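Visit notes: Haltska test hall, two-arm cell

Posted in Site visits

We had the afternoon slot, starting at 2, and were given the short tour: the fixture store, the controller bench, then the tabletop cell at the far end. I skipped the fixture store. Our interest was in the comparison work Haltska has been doing on fingers and cable routing for two-arm handling, which bears on the kitting line we are quoting for Biltton.

Annag Kinnear ran the session. The cell is two arms working over a table, with a camera at head height looking down at the work. Both arms carry two-finger grippers. The finger sets tried so far are a pointed one, cut in house, and a flat-pad set from Olszewski. Wrist force limits are set per arm, and the flat item we saw handled most is run with the left arm as the holding arm and the right as the placing arm. The roles can be swapped in the job file, although Kinnear said they rarely bother.

The item was a flat gray piece with a grid pattern and a small white label near the middle. Flat goods are awkward for two fingers. A suction cup loses its seal on mesh or fabric, and a wide parallel jaw needs clearance under the edge that a bare tabletop does not give. The Haltska approach is to pinch at opposite corners and let the arms share the load, with the item held on the diagonal.

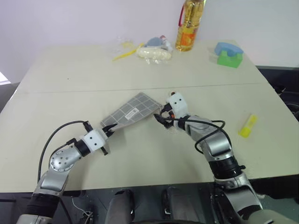
Both arms run on a single Skistilent controller. The earlier setup had one controller per arm with a sync line between them, and the lag between the two was 10 ms at worst. That figure is harmless when the arms work on separate items. When they share one stiff item, the lag shows up as a sideways force at the wrist, and the weaker grip slides. Moving to one controller removed the problem. It also removed the option of powering down one side for service, and the maintenance people were not pleased about that.

Numbers from the log sheet, which we were allowed to copy:

Finger comparison, corner pickup, 200 attempts per finger set.
Pointed fingers: better at getting under an edge, worse at holding once the item tilts.
Flat pads: the reverse.
Total logged runs on the cell, all jobs: 317 hours.

I asked for the success rates and was told they would be released with the written report. Sizwe Naidoo asked whether the failures were sorted by cause. They are sorted by phase (approach, close, lift, carry, release), with no entry for cause. In my view that limits what can be said about the fingers, as a missed close may come from the camera as easily as from the tip shape.

On the camera: the single head view covers the full table, but the arms hide part of the work whenever they reach across. Wrist cameras have been tried and taken off again. The extra cable per wrist was the main complaint. The cables already run in loops outside the arms, and loop length matters more than I had assumed. Too short and the wrist cannot turn fully; too long and the loop drifts into the head camera's view at full reach. Kinnear sets the length by hand at the start of each job. I would want that written down as a number before we copied it.

The tabletop is kept cluttered on purpose during trials: food in clear plastic, a bottle of oil, foam blocks, pens. Clear wrap is the hardest of these for the depth estimate. 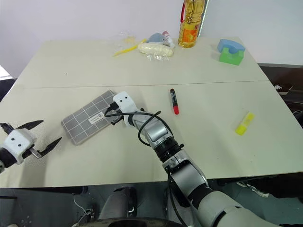 Innes Galbraith disagreed with me on the wrist cameras and asked for his view to be included. He holds that one wrist camera on the placing arm would pay for its cable within a month, that the hidden area under the right gripper is exactly where the placing errors occur, and that a head view alone will never settle the finger question. He would accept a slower wrist turn in return.

I still prefer to fix the loop length first and repeat the corner pickup with the failures sorted by cause. We have asked Haltska for the job file and the drawing of the pointed fingers. The written report is due in July.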